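Desk-tidying trial (robot manipulation)

A desk-tidying trial is a kind of bench test in which a robot arm with a gripper works among ordinary office items on a table. The term covers both the physical setup and the written rules that go with it. Trials of this kind are used to compare control methods, to train operators and to check that a work cell is safe before people share it. The best known set of rules is the Nyanda guideline, first drafted by Zawadi Shirima and Kimutai Koech and later kept up by a small working group.

Background

Early trials used blocks and pegs on a bare board. Results were easy to repeat but said little about how an arm would behave near soft, thin or oddly shaped things. By the time of the first Nyanda draft, several labs had moved to real desks, each with its own habits. Reports could not be compared. One lab reset the desk after every attempt, another once a day, and a third did not say.

Shirima and Koech collected 2454 trial reports and found that almost 2000 of them left out the starting layout. Their draft dealt mainly with record keeping. Rules on cables, clearances and lamps were added in the second edition, edited by Tumaini Mushi.

Layout of the desk

The guideline does not fix a list of items. It asks that the set include at least one soft container, one item that stands upright without support, and one item small enough to be picked up with two fingers. Writing tools, sticky notes, clocks, books and rubber stamps are common choices. Items that are not part of the task may stay on the desk, but they must be written down in the layout sheet with the rest.
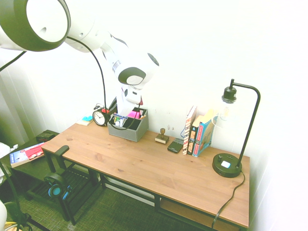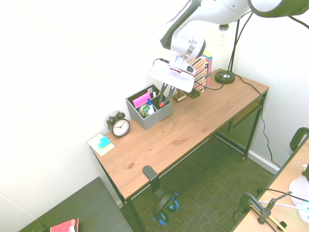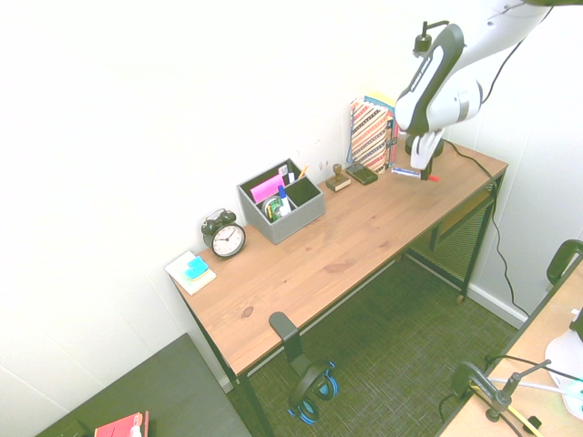

Gripper over a wooden desk with a gray organizer and a twin-bell alarm clock.

The layout sheet is filled in before the arm is powered. It names each item, gives its place on the desk and states which way it faces. A sketch is accepted. Later changes are entered on a new line with the time of day, and earlier lines are not erased.

Furniture must not roll or rock. A desk that moves when leaned on is to be braced or replaced. The guideline gives no preferred material for the tabletop, though it warns that high-gloss surfaces can confuse depth sensors.

Cables

Cables on the arm are to be left with enough slack for its full range of motion and no more. A loop that can reach the tabletop at any planned pose counts as an obstacle and has to be listed. Power cords for lamps and other desk equipment should leave by the edge farthest from the operator. Taping cords to the floor is allowed for short trials only.

Motion and stopping

The arm approaches the desk from above at reduced speed. Within 30 millimeters of any surface, the second edition requires the lowest speed setting the controller offers. The stop button must be within reach of the operator at all times, and it is tested at the start of each session with the arm in motion and the gripper empty.

Hands stay off the desk while the arm is live. If an item falls or rolls, the operator stops the arm, enters the event and only then picks the item up. An attempt broken off in this way is counted as a failure, even when the item had nothing to do with the task. This last rule has been disputed. Leandro Arrieta argued that it punishes crowded layouts, and the Trolwood lab reports such attempts in a separate column.

Records

Each attempt is given a number, a start time and a result. Video is recommended but is not a substitute for the sheet. Records are kept for 1095 days after the last attempt in a series. Failed attempts are kept on the same terms as successful ones.

Use and variants

The Cosberg variant uses the same sheet but lets the operator move listed items between attempts without a full reset. The Jillden variant, written by Mwangi Rweyemamu for teaching, drops the speed table and has students work in pairs, one at the controls and one at the stop button. Results from the two variants are not normally placed in the same table as results under the main guideline.

See also

Bench testing
End effector
Pick and place
Work cell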